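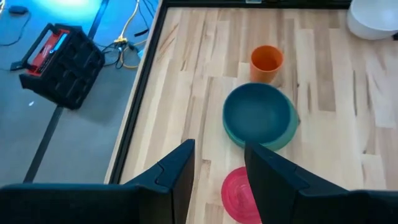
By Rukhsana Jadoon
Filed under: Opinion, Machines

The fault log at our Bodisville shop has 634 entries, and my favorite is number 13, which reads, in full, "bowl." Somebody at Galtamell, the firm that sold us the arms, closed it the same afternoon as "resolved." I would love to know what they resolved.

I can tell you what happened, having been there. The arm was told to clear dishes. It closed on the rim of a bowl, reported a clean grasp, and kept pushing down. It pushed for 8 seconds. The force limit that should have stopped it had been raised during a demo in November and never put back, and the software, cheerful as a cruise director, showed green the whole time.

Now, a bowl is a bowl. We own others. But Neves, our safety consultant, asked whose hand had been near that table 3 minutes earlier, and the answer was mine -- I'd been straightening the cups.
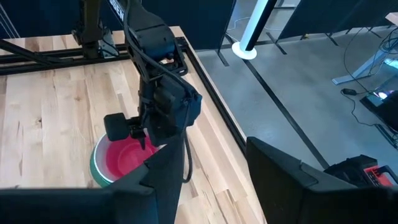 So when people in this trade tell me dishes are the gentle end of automation, I get a bit short with them. A big welding cell gets a fence and a man with a clipboard. Tabletop arms get a strip of tape, if the tape hasn't run out, and everyone leans in to look.

My proposal is dull. Put the limits back after every demo. Have a second person sign for it. And don't let a vendor close a fault report without writing down what broke. The Rillthorpe site does all of this already, and they complain about the paperwork constantly. I've asked them to send me the forms.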